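생활 > 동네소식 > 교통

플레르크포트 외곽도로, 제한속도 낮춘 지 한 달… 다녀 보니 이렇습니다

2020년 5월 24일

솔트스테드에서 플레르크포트로 넘어가는 외곽도로 얘기, 다들 한 번쯤은 들으셨죠? 제한속도가 내려간 지 벌써 한 달이 다 되어 갑니다. 저도 일주일에 몇 번씩 이 길을 타는 사람이라 처음엔 솔직히 투덜거렸어요. 쭉 뻗은 길에서 천천히 가라니, 발이 근질근질하더라고요. 그런데 이번 주에 군 교통과가 중간 결과를 내놓았길래 냉큼 받아 왔습니다!

일단 의견이 정말 많이 들어왔습니다. 주민 의견 창구로 접수된 글이 모두 3,181건. 우리 동네가 이렇게 할 말이 많은 동네였나 싶을 정도예요. 찬성이 조금 앞서긴 하는데, 압도적인 차이는 아니랍니다. 반대하는 분들은 출근 시간이 길어졌다는 말씀을 제일 많이 하셨고요, 찬성하는 분들은 샛길에서 큰길로 나올 때 마음이 편해졌다고 하십니다. 저는 두 쪽 다 이해가 가요. 아침엔 반대편이었다가 저녁에 집에 갈 땐 찬성편이 되는 사람이라서요(저만 그런가요?).

특히 말이 많은 곳이 숲 사이로 난 구간의 합류 지점입니다. 나무가 우거져서 샛길 쪽이 늦게 보이는 데다, 큰길 차들은 오르막도 없이 곧장 달려오니까요. 군에서는 합류 지점 앞 200미터에 예고 표지를 새로 세우겠다고 했어요. 구급차나 소방차가 샛길에서 나올 때도 운전자들이 미리 속도를 줄일 수 있게 하겠다는 설명이었습니다. 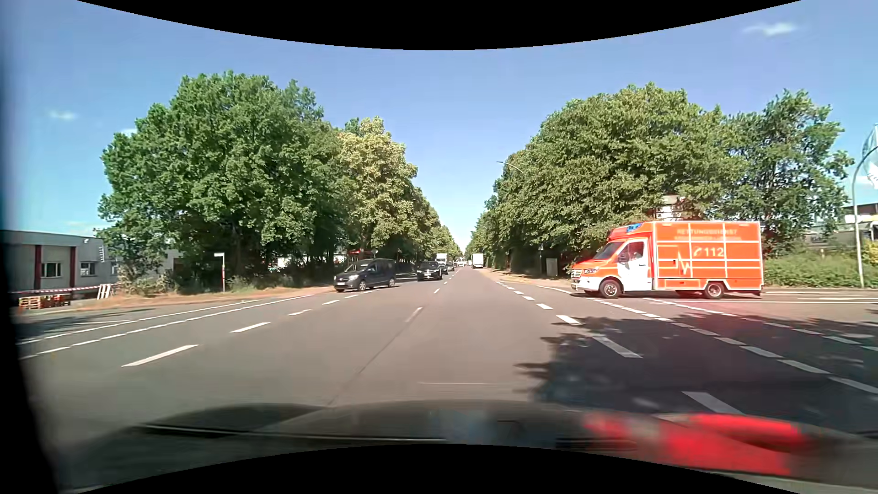 하젬 사베르 씨는 표지판만으로는 모자란다고 했습니다. 급한 차가 나올 때 큰길 신호가 같이 바뀌어야지, 표지판은 매일 다니는 사람일수록 안 보게 된다는 거예요. 샛길 쪽 나뭇가지부터 쳐 달라는 부탁도 덧붙였고요. 듣고 보니 맞는 말이다 싶어서 교통과에 그대로 물어봤습니다. 가지치기는 새 둥지 때문에 지금은 어렵고 철이 지나야 할 수 있답니다. 신호 연동은 "검토 중"이라는데, 이 말을 제가 몇 번째 듣는지 모르겠네요.

소음 얘기도 빼놓을 수 없죠. 길가에 사시는 분들은 밤에 창문을 열고 잘 수 있게 됐다고 좋아하세요. 다만 새벽에 짐차가 몰릴 때는 여전히 시끄럽다는 의견도 적지 않습니다. 저도 하룻밤 그 동네 친구네에서 자 봤는데요, 새벽 다섯 시 무렵부터는 속도가 문제가 아니라 브레이크 밟는 소리가 문제더라고요. 신호 앞에서 끼익, 또 출발하면서 부르릉! 결국 이불을 뒤집어썼습니다.

다음은 큰 차들 문제입니다. 외곽도로는 산업 구역으로 들어가는 길이기도 해서 화물차와 탱크로리가 꽤 다니잖아요. 승용차 운전자들은 큰 차 뒤에 붙으면 앞이 하나도 안 보인다고 하고, 화물차 쪽에서는 승용차가 바짝 붙는 게 제일 무섭다고 합니다. 운송업체 슈바이거는 기사들에게 차간거리를 넉넉히 두라고 다시 공지했다고 알려 왔어요. 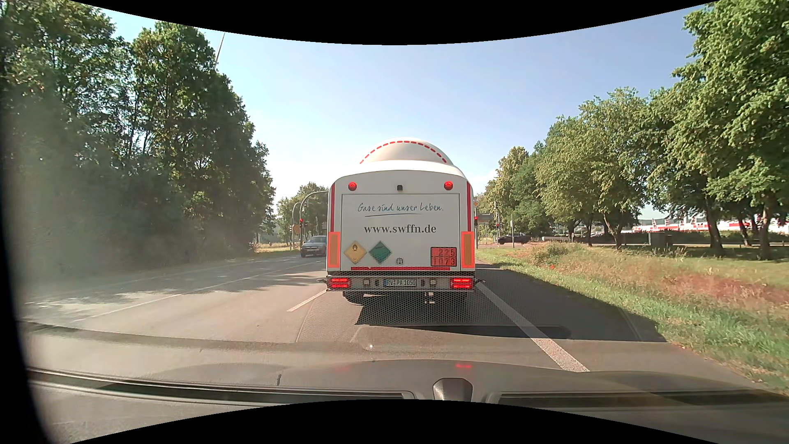 추월 금지 구간을 늘려 달라는 요청도 있었는데, 이건 당장은 받아들여지지 않았습니다. 농번기에 트랙터가 길에 올라오면 뒤로 줄이 끝도 없이 늘어선다는 게 이유예요. 대신 차를 잠깐 빼서 뒤차를 보내 줄 수 있는 갓길 쉼터를 만들기로 했고, 후보지가 9곳 나왔습니다. 이 가운데 몇 곳이 실제로 생길지는 예산이 나와 봐야 안다네요. 제 바람을 말하자면 솔트스테드 쪽 내리막 끝에는 꼭 하나 있었으면 좋겠어요. 거기서 트랙터를 만나면 라디오 노래를 몇 곡은 듣게 되거든요.

버스 이용하시는 분들께도 한 가지. 속도가 바뀌면서 시간표가 조금씩 밀렸는데, 정류장에 붙은 종이는 아직 예전 것 그대로인 데가 있습니다. 저도 그걸 믿고 나갔다가 한참을 멍하니 서 있었어요. 길 안내 앱 도스투라에는 새 시간표가 들어가 있으니 당분간은 그쪽을 보시는 게 낫겠습니다. 휴대전화가 불편하신 어르신들은 군청 민원실에서 종이 시간표를 받아 가실 수 있고요.

마지막으로 교차로 노면 표시입니다. 오래된 선이 닳아서 비 오는 밤에 차로 구분이 안 된다는 민원이 꾸준했는데, 드디어 다시 칠하기로 했답니다. 작업은 차가 적은 밤에 하고, 한 번에 한 방향씩만 막는다고 해요. 직진과 회전 차로 배치는 지금과 같습니다.
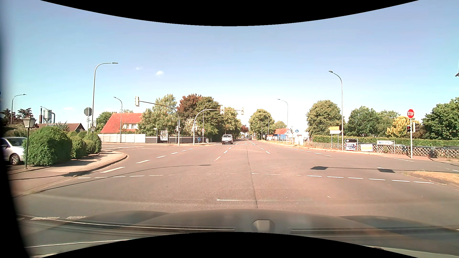 의견은 어디로 내나요?

군청 교통과 창구나 우편으로 계속 받습니다. 손으로 쓴 편지도 괜찮대요. 설명회도 한 번 열리는데, 자리가 200석이라 미리 신청하셔야 하고 좌석은 띄엄띄엄 배치한다고 합니다. 마스크 꼭 챙겨 오시고요! 저는 맨 뒷줄에 앉아서 열심히 받아 적고 있을 테니, 신호 연동 건을 같이 물어봐 주실 분은 반갑게 아는 척해 주세요.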